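Protokoll der Mitgliederversammlung des Nachbarschaftsgartens Brulow

Ort: Gemeinschaftsraum am Gartentor
Beginn: 18.30 Uhr, Mittwoch
Anwesend: 55 Mitglieder, dazu einige Gäste aus der Siedlung

TOP 1 Begrüßung und Genehmigung des letzten Protokolls

Der Vorstand begrüßt alle Anwesenden und freut sich sehr über den vollen Raum (die Bänke von der Terrasse mussten noch hereingeholt werden!). Das Protokoll der Herbstversammlung wird ohne Änderungen genehmigt.

TOP 2 Anzucht und Frühjahrspflanzung

Die Anzuchtgruppe berichtet von einem großartigen Start. Die Tomaten der Sorte Prurko sind so gut aufgelaufen, dass jede Parzelle zwei Pflanzen bekommen kann, und auch Paprika und Mangold stehen prächtig da. Ausgegeben wird im April, immer ab 16 Uhr am Gewächshaus. Wer mag, bringt eigene Schalen und Töpfe mit und nimmt auch gleich Salat für die Nachbarn mit.
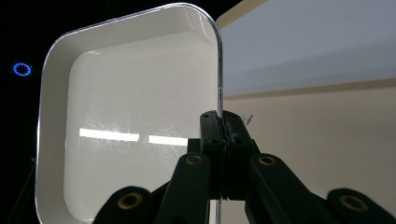
Diskutiert wird, ob die Kürbisse wieder am Kompost wachsen sollen. Die Mehrheit ist begeistert dafür, denn die Ernte im letzten Jahr hat für das ganze Suppenfest gereicht. Beschluss: Die Kürbisse bleiben am Kompost, der Weg zur Wasserstelle wird freigehalten.

TOP 3 Tauschmarkt mit dem Garten Pärn

Der Garten Pärn möchte den Saatguttausch dieses Jahr gemeinsam mit uns ausrichten, was mit viel Applaus aufgenommen wird. Für Tischmiete und Aushänge werden 60 Euro bewilligt (einstimmig, 2 Enthaltungen). Gesucht werden noch Leute für Kuchen und Aufbau, die Liste hängt an der Gerätehütte.

TOP 4 Wasser

Die Pumpe Jetema läuft nach der Wartung wieder. Bitte die Schläuche nach dem Gießen aufrollen und den Haupthahn abends schließen.

TOP 5 Verschiedenes

Die Kindergruppe wünscht sich ein Naschbeet mit Erdbeeren und Zuckererbsen. Eine wunderbare Idee, finden alle! Das freie Stück neben dem Schuppen wird dafür vorbereitet. Die verlorene Rosenschere vom letzten Arbeitseinsatz liegt im Regal.

Ende der Versammlung: 20.15 Uhr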